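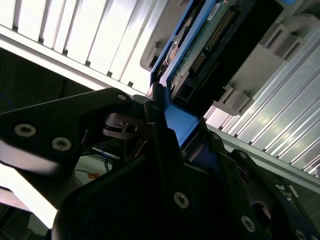
April – evidence archive, court footage

Picked up the Mustolholm case again at 9 a.m. Milagros Henao wants the prison corridor footage indexed before the appeal hearing, and I'd forgotten how much there is: 344 clips, most of them with the wrong clock. The Kadison wing recorder runs 18 minutes fast (checked it against the gate log twice, same answer both times).

Jimia opened everything except 2 clips from the night shift. Tried the older version, no luck. Will ask Ospina for fresh exports and get the custody form signed again – last time they sent it back over a missing initial! 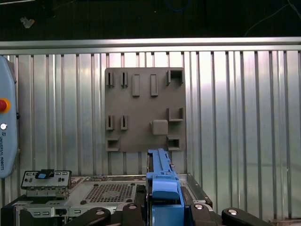
Fixture board on the ribbed wall.

Milagros also asked whether the officer's radio calls can be lined up with the door alarms. I think so, but the radio log only gives whole minutes, so I wouldn't want to swear to the order of anything close together. Put that in the draft statement 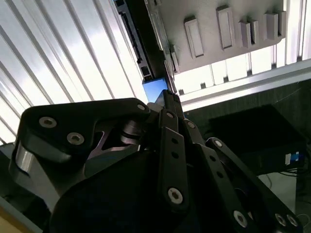 and flagged it in the margin so the lawyers don't skip past it. First 100 clips are indexed. Still to do: visitor hall, laundry door, hash list.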